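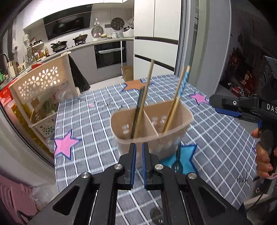 Review: the Tuvard hand-held gripper in a canteen workplace
July 8, 2021 — Trosley Workplace Review

Clernport Catering Services has been using the Tuvard hand-held gripper to record table-laying and clearing tasks, with a view to automating part of that work at its Quintanilla site. This review considers the tool from the point of view of the staff who hold it.

The Tuvard is worked by hand. Two parallel fingers, lined with blue ridged pads, close on an object while the operator carries out an ordinary task. Utensil holders are a fair test, as the fingers must take the rim of a plastic cup without disturbing the chopsticks standing in it. Our assessors found the grip secure on rims and handles. Single chopsticks lying flat were harder, and several attempts were often needed.

The trial covered 24 members of staff over 10 weeks and produced 674 usable recordings. Most operators were comfortable with the tool by the end of their first shift. The broad body does block the view of small items close to the fingers, and clear glass is easily knocked. Wrist strain was reported by four operators, all of whom had worked sessions of more than an hour. We advise shorter turns.

The effect on jobs deserves equal attention. Recording is slower than normal service, and Clernport at first expected both to be done in the same hours. Staff objected, with good cause, and separate paid time is now given. The firm has also agreed to consult before any automated clearing begins — a step we would have liked to see taken before the trial.

The Tuvard is recommended for light kitchen and table work, subject to proper rest breaks. A left-handed version, promised for August, has not been assessed.

Contact the reviews desk | © 2021 Trosley Workplace Review | Back to top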